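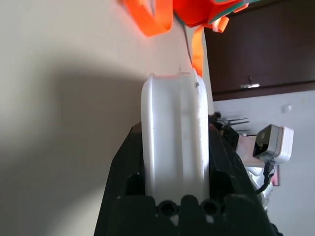
Peltutham began with a box of bits and a very long kitchen table. Gijs Van Rooij had been mending bags, kites and tents for friends for years, and in the end the friends started telling their friends, and the table simply wasn't big enough any more! So we took two rooms over the old seed shop in Grircombe, put up some shelves and opened the door. Most of what comes through it is still cheerful stuff. We love a loud colour, and orange with a teal-green edge is the sort of pairing that gets all of us out of our chairs to have a look. We get just as excited about the small hard parts that people forget, like a white plastic piece with a groove down the middle and a few grey smudges from use. Smudges don't bother us at all. If a part has some life left in it, we'd like to see it used.

So, what do we do? We repair and remake things made of fabric, strap and cord, and we teach other people how to do it too. Rucksacks, windbreaks, kites, awnings, pushchair hoods, dog coats, the cover off your nan's garden swing (we've had three of those and enjoyed every one). If it's made of cloth and something has torn, frayed or come unstitched, bring it in and we'll tell you what we think. Looking is free. If we reckon it's a ten-minute job you can do at home, we'll show you the stitch and send you off with a bit of thread.

Kobe Hermans joined in our second year, having come to a Saturday class to fix one strap and stayed until we locked up. He runs the teaching side now. Classes are kept to 13 people so that everybody gets a machine or a decent stretch of bench, and we run them in the evening as well as the daytime. You don't need to have sewn before. You don't need to bring anything either, though it's much more fun if you turn up with something of your own that needs doing. The first class is all about straps and edges: how to bind a raw edge so it stays put, how to sew a loop that will take a proper pull, and how to finish off a cord. After that people tend to go their own way. We've had a brilliant run of kites lately, and a whole group who only want to make hats.

Then there's the parts library, which we're very fond of. Whenever something really is past mending, we take it to pieces and keep what's good: buckles, toggles, plastic ends, zips, odd lengths of ribbon. At the last sort-out we had 2000 pieces in 141 drawers, and every drawer has a sample tied to the front so you can see what's in it without rummaging. (Please do rummage, though. Everybody does.) You can take parts away for the price of a small donation, or swap them for something of yours. Got a bag of old clips in the garage? We would be delighted to have it.

The labels on the drawers were drawn by Naidoo, the print studio downstairs, who also made our lovely shop sign and put up with the noise of the big machine. Our own little range of mending kits is called Isico. Each kit comes in a cloth roll with needles, waxed thread, patches and a folded sheet of instructions that Kobe has rewritten more times than he'd like to admit. We pack them here at the bench, usually with the radio on.

We close for a fortnight every February to service the machines and give the floor a good scrub, and we always come back with a new class or two. This year it was awning repair, and it filled up in a morning!

If you'd like to visit, come up the side stairs and ring the bell. There's a hoist for heavy things like tents, so give us a shout from the yard and one of us will come down. School groups are very welcome, up to 20 children at a time, and we can bring a smaller version of the class to you if the stairs are a problem. Small repairs are normally ready within the week. Bigger ones take as long as they take, and we'll ring you when yours is on the collection shelf.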